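Filed under: Flash Fiction / Short Reads
3 May 2022, by Salazar

So the robot's whole job at Flukex was to open one little drawer and shut it again, 200 times a shift. Easy, right? Then on run 80 the left arm just quit listening to me. I hit stop. It kept pulling! I hit stop again (harder, as if that helps) and it finally let go of the handle.

I left everything where it was and called Rarnia.
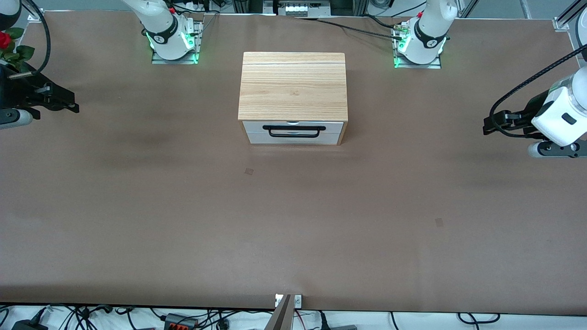 Run 81

Green lights, drawer shut, both arms waiting. Rarnia blamed the stop relay and swapped it. I kept my thumb on the new button and said go.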